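Vindeck toy library to open a second room after bumper year

Families in Vindeck will have twice as much space to browse, borrow and play when the town's toy library opens its second room in the old reading wing of the Pawlak Hall. The doors open on 17 January 2025 at ten in the morning, and everyone is welcome, whether or not they have ever borrowed so much as a jigsaw.

It has been a cracking year for the library. Members took home 1688 loans over the twelve months, up from 1035 the year before, and the shelves in the front room have been groaning since the summer. Anyone who has tried to get a pushchair past the dressing-up rail on a busy morning will know exactly why the extra room is such good news!

"We had games stacked on top of the fridge," said Jarosław Kołodziej, who has run the library since it moved into the hall. "People would ask for the marble run and I'd have to fetch the steps. Now it will have its own shelf, at a height where a child can point at it and say, that one please."

The new room looks out over the bowling green and gets the sun until early afternoon. It has been repainted in a warm yellow, the old radiators have been boxed in, and the floor (which was in a sorry state after a leak in October) has been sanded and sealed. There is a proper baby corner too, with a changing table and a comfy chair for feeding, so parents with little ones no longer have to trek down the corridor to the main toilets.

Pretend play is where the biggest growth has been. The library began with board games and puzzles, and those still go out steadily, but it is the shops, cafés, vets' surgeries and doctors' kits that now have waiting lists. A whole wall of the new room has been given over to them, sorted into themed boxes that can be borrowed complete. The café box and the picnic box are expected to be the first to go.

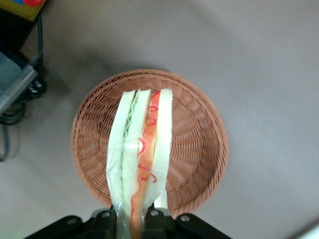 Each themed box comes with a card inside the lid listing what should be in it, along with a few ideas for games. Some of these were sent in by members and they are a joy to read. One family turned the post office set into a treasure hunt that lasted most of a wet half-term. Another suggests playing café with a grandparent as the world's fussiest customer, sending everything back twice. If your household has a favourite, there is a postbox by the desk for new suggestions.

Boxes can be kept for three weeks and renewed once, as long as there isn't a queue. A missing piece is never a disaster. Let the desk know when you bring the box back and they will look through the spares drawer, which is surprisingly well stocked and has already saved more than 80 sets from being retired.

The work was paid for with a grant from the Dallari Fund, topped up by two sponsored walks and the autumn book sale. The fund covered the floor and the electrics, and the money raised locally went on shelving, paint and new stock. A little is left over, and members will be asked to vote on how to spend it. Outdoor toys are the early front runner, with stilts and a giant draughts set both getting plenty of support, though there is a strong case being made for musical instruments as well. (Neighbours of the hall may have views on the drums.)

Older children haven't been forgotten. The front room keeps its board games, and with the pretend play boxes moved out there is space at last for two big tables where games can be tried before they go home. A strategy games afternoon will start once the new room has settled in, aimed at ages ten and up, and grown-ups who would like to learn are very welcome to pull up a chair. The long-running puzzle swap carries on as before. Bring one, take one, and please put a note in the box if the sky is missing a bit.

There is also a new catalogue, and it is a big step up from the old ring binder. Built on a simple system called Nilance, it lets members see from home what is in and what is out, and put their name down for anything on loan. It lists more games and toys than most of us realised the library had, so do have a scroll through, even if you think you know the shelves by heart. The ring binder is staying on the desk for anyone who prefers to flick through the pages.

Opening morning will have something going on in both rooms. There will be story time for under-fives in the baby corner, a have-a-go table for games in the front room, and a mending bench where you can bring one toy from home and get a hand with fixing it. Loose wheels, wobbly legs and split seams are all fine. Anything that plugs into the wall will have to stay at home this time. Tea, squash and cake will be served in the foyer, and the cakes come from the same kitchen that did the ginger loaf at the summer fair, so it may be wise to come early.

Borrowing stays free for children under five, and the yearly family fee has not gone up. To join, bring something with your address on it and fill in the form at the desk. It takes a couple of minutes and you can borrow on the same day. Childminders and playgroups can take out a group card, which allows four boxes at a time and a longer loan.

For Jarosław, the best part will be seeing the room in use. "I've spent weeks in there with a paintbrush and it's been far too quiet," he said. "I want to hear somebody shouting that the shop is closed for lunch."

Parking at the hall is limited, with the spaces nearest the door kept for blue badge holders. The car park behind the swimming pool is a short walk away, and the footpath between the two is flat and fine for wheels. Pushchairs can be left in the covered porch. The library will keep its usual opening hours after the launch, with one late session a week to be confirmed once the rota is sorted. Details will go up on the hall noticeboard and in the window of the front room.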